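My dishwasher died in April, at 15 minutes into the long cycle, with a noise like someone dropping a bag of forks down a stairwell. I gave it a minute. I opened it, closed it, and pressed the button again with more feeling. Then I bailed out the gray water with a soup ladle and started shopping for a new one, by which I mean I started reading reviews at midnight.

I'm still reading them. The leading candidate was a Purkard, until I found out the nearest person willing to install it lives in Genden and charges by the mile. The runner-up was discontinued while it was in my cart. Somewhere in there I got used to washing up by hand, and I have opinions now.

The first is that I had forgotten how much of adult life is spent deciding whether a pan is "soaking." A pan soaks for twenty minutes. After that it is just in the sink. I grew up in a house where a roasting tin could soak from one holiday to the next, and I can feel that blood in my veins every evening around eight.

The second is about water. My last bill from the Stemton utility says I used 2078 gallons, and it came with a little bar chart comparing me to my "efficient neighbors." I would like to meet these neighbors. I would like to see their lasagna dish. The month before the dishwasher went, my bar was shorter, and the chart had a green leaf next to it. The leaf is gone. I didn't know I cared about the leaf.

So I've changed my method. I used to let the tap run the whole time, like a person in a shampoo commercial. Now I fill the basin once, do the glasses first, then the silverware, then the plates, and leave anything with cheese on it for last. My mother taught me this order when I was nine and I ignored her for several decades. I haven't told her she was right. She reads this blog, so I suppose that's done. 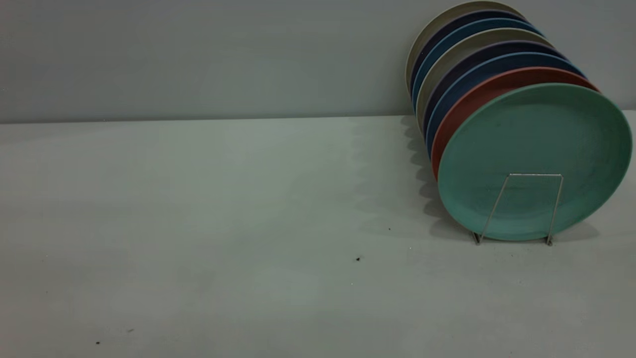
*Plates in the rack, green one in front.*

The third opinion is that drying with a towel is a scam. You take a plate that would have dried by itself, for free, and rub it with a cloth that has been hanging off the oven door since who knows when. Air is right there. Air has never left lint on anything I own. I have been told this makes me lazy, usually by people who then stand in my kitchen holding a damp towel and looking tired.

What I can't make peace with is dish soap. The Kamel supermarket on my way home has an entire wall of it, and every bottle claims to be stronger than the others. One promised to wash 258 plates. I stood there trying to work out who had done that, and whether they got a break. It was also "spring rain" scented, and I've been out in the rain in spring here, and it smells like the bus. I bought the plain one. It takes me 3 squirts to do what the label says one will do, so either I'm heavy-handed or the test plates had only ever held toast.

The strange part is the evenings. I used to load the machine, go sit down, and look at my phone until it was time to go to bed and look at my phone. Now I've got half an hour with both hands underwater and can't answer anything. I've gotten through two audiobooks about shipwrecks. I've also had a fair number of arguments with people who weren't in the room, most of which I won.

The dead dishwasher is still under the counter, by the way. Getting it hauled off costs money, and the racks slide out very nicely. It's where I keep the potatoes.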